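Most of the hard water advice I found before moving to Emley assumed you own a softener. I rent, so the problem has to be handled at the machine. The notes below cover one winter of washing with a supply that measures 345 ppm as calcium carbonate on a drop-count test kit. Anything over 180 is usually classed as very hard.

The mechanism is simple enough. Calcium and magnesium ions bind with the surfactant, and the part of the dose that gets bound does no cleaning. With soap-based products you get an insoluble scum that settles in the fibers. Synthetic detergents tolerate hardness better, but they still lose efficiency, and minerals are left behind when the fabric dries. Cotton goes stiff, dark items pick up a gray cast, and towels stop absorbing well.
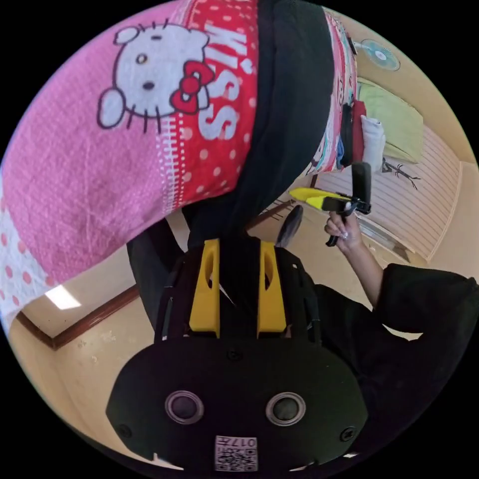
**Filed under: Laundry, Water**

I ran the same loads through March with two detergents. Sollden is a powder with zeolite and sodium carbonate listed near the top. Jerkon is a liquid, mostly surfactant, with citrate far down the label. At the dose printed for soft water, both left the test towel stiff. At the hard water dose the powder was clearly better, and the liquid needed a separate softening agent to get close.

The agent I settled on was plain sodium citrate, dissolved in a cup of warm water and added to the drum before the load. It chelates the calcium and stays in solution, so it rinses out. Washing soda also works but precipitates the calcium as carbonate, and some of that ends up on the fabric and the heating element.

Spin speed matters more than I expected. My machine offers 400 or 1,000 rpm for bedding. The slow spin leaves much more water in the cloth, and every bit of that water leaves its minerals behind as it evaporates. I now use the fast spin for everything except wool.

For blacks I changed three settings:

- inside out, cold wash, no powder (undissolved granules show)
- liquid at the full hard water dose, plus citrate
- extra rinse on 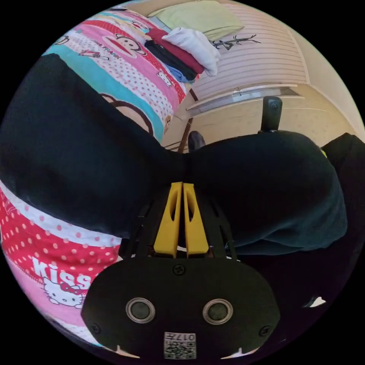

*Black fabric on the printed bedding.*

The remaining issue is the machine itself. I descale with citric acid on an empty hot cycle, then wipe the door seal. The Nijs inline filter I tried on the inlet hose made no measurable difference: 32 drops to the endpoint before it, 32 after. It is a sediment filter with optimistic packaging – fine for rust and sand, no use for dissolved minerals.

Next I want to repeat the towel test with collected rainwater as a baseline, once I find a container that fits under the downspout.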